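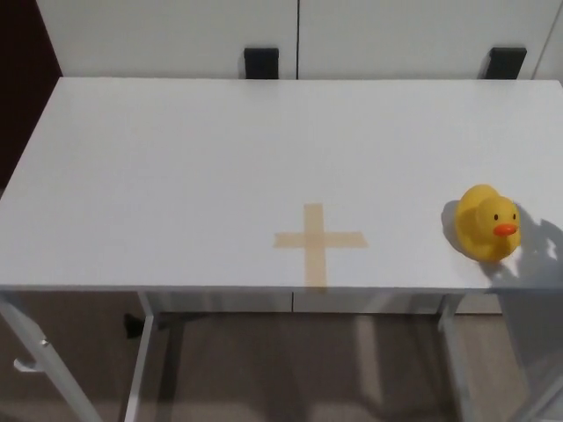 I have sat through 11 musicals this year and at 7 of them I could not hear the words. I don't mean the odd line lost in a big chorus. I mean whole verses, whole plot turns, gone. At the Wirkley Playhouse in July a woman behind me asked her husband who had died, and he said he thought it was the brother. It was the father. I only knew because I'd read the programme.

So this is a moan about microphones, and I'd better get it down before the train.

We put too much sound in small theatres. There. The Playhouse at Wirkley was built in 1965 as a lecture hall for the technical college, and it was built for one person at the front talking to people with notebooks. You can stand on that stage and speak in your kitchen voice and the back row gets it. I know, I've done it, I gave a talk there on seaside pierrots to a very patient crowd. No mic. Nobody complained, or not about that. And yet when the touring company brought in Doston Fair, which is a chamber musical for six singers and a band of four, every one of those singers had a mic taped to the forehead and there were speakers stacked either side like a bank holiday festival.

What you get is voices coming out of the wall. Someone sings stage left and you hear her from above your right ear. Two people sing together and you have to look for whose mouth is moving. I spent most of the first act doing that, like watching tennis, and I like this show! I bought the recording. There is a song in the second half called The Weighing where the daughter adds up what the farm owes, and it is all numbers and small words, and it ought to break your heart a bit. It came out as mush. Loud mush.

I know the arguments. I've had them put to me in bars. Singers train differently now, they do eight shows a week, they'd wreck themselves. Fair enough. A drum kit is a drum kit and you can't ask a tenor to fight one. Also fair, although you could ask the drummer to play quieter, or put him round a corner, or (I know, I know) leave him out. Doston Fair is set among sheep farmers. It did not need a kick drum.

And audiences expect it, that's the other one. They've got used to films and headphones and they think a bare voice sounds thin. Maybe for the first five minutes. I think ears adjust faster than producers give them credit for. You go in from the street, it seems quiet, you lean forward, and by the second number you've stopped noticing. Leaning forward is a good thing for an audience to be doing. When it's all blasted at us we sit back and let it wash over, and then of course we miss who died.

Compare Kirnham. I went over there in the spring to see Christos Politis direct The Lamp Room in the old corn exchange, which has a hard floor and a ceiling like a railway station and by rights should be hopeless. No mics at all. Piano, clarinet, cello. He'd put the band behind the singers and off to one side, with a thick curtain at the back of them, and he had clearly drilled that cast on their consonants till they begged for mercy. You got every t and every d. There was a line about a wet coat that got a proper laugh, on a half-full matinee, and I'd bet money that line has been sailing past people for years.

Was it perfect, no. The younger of the two leads tired near the end and her top notes went a bit wiry. There was one ensemble where the clarinet won. When the rain started on the roof we lost some dialogue and a man near me tutted. But I was in the room with them. I believed the quarrel in act one because it happened over there, by the stairs, where the people were standing. It sounds such a basic thing to want.

I asked Politis afterwards if it had been a money decision, and he said partly, yes, hiring radio mics for the run would have cost him the cello. He picked the cello. I'd like that on a tea towel.

I'm not after a ban. Big houses need help and some shows are written for a microphone, with all the breathy close-up stuff that wouldn't carry past row two otherwise. Bermúdez is a good case – the whole score is muttering and beatboxing and a radio playing in another room, and without amplification there'd be nothing there. When it came through the Playhouse it had the best sound I've heard in that building, because whoever was on the desk had thought about it and kept the level down. You could hear people turning over in bed. So it can be done. It's not the kit's fault, it's the habit of reaching for it first and then turning it up when the band gets loud, and then the band can't hear themselves so they get louder, and round we go.

What I would like is for small companies to run one rehearsal in the actual theatre with everything switched off. Just one. Sit somebody in the worst seat, someone who doesn't know the script, and have them put a hand up when they lose a word. Then fix those bits. Move the singer, thin out the strings, slow the verse down, cut a line if it can't be sung clearly by anybody. And only then plug things in, where it's still needed. I suspect lyricists would be very much in favour. They slave over a rhyme for a fortnight and then it goes out as vowels.

The autumn brochure for Wirkley has just come and theres three musicals in it, one of them a two-hander with piano. Two people and a piano! In a lecture hall! If I see a speaker stack for that one I shall be writing to the box office, and I shall definately be asking for my booking fee back.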